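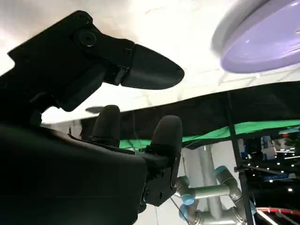
White tabletop and black drape, bench 4, lamps on.

**Ticket 82: brown mark on white tabletop**
Status: open
Site: Derese, ground floor
Table: Dravholm, white top

**Reported**
Thin brownish mark on the table, faint. It doesn't come off with a dry cloth. With the lamps at full the middle of the top goes nearly pure white and the mark is easy to miss, so please turn them down before cleaning.

**Tried so far**

- Damp cloth, warm water. No change.
- Washing-up liquid, left for 2 minutes, wiped off. Slightly paler when dry, still there.
- Flidometti surface cleaner on a soft cloth. Same result as the washing-up liquid.
- Ran a fingernail across it. Can't feel an edge, so probably a stain and not a scratch.

Haven't used the scouring pad. The last top lost its finish that way and the dull patch showed up worse than the stain had.

**Drape**
The long black drape sheds when it is moved. Went over it with the lint roller and wiped the table afterwards. Please don't fold it on the white top, use the shelf.

**Reply from Predus, 4 pm**
Try bicarbonate of soda and water mixed to a paste. Leave it for ten minutes, wipe with a damp cloth and dry straight away. Test a corner first. If the mark is still visible after two goes, they will quote for a new top.

**Next**
Paste to be bought. Corner test first thing tomorrow, before the lamps go on. Leave ticket open until the result is added.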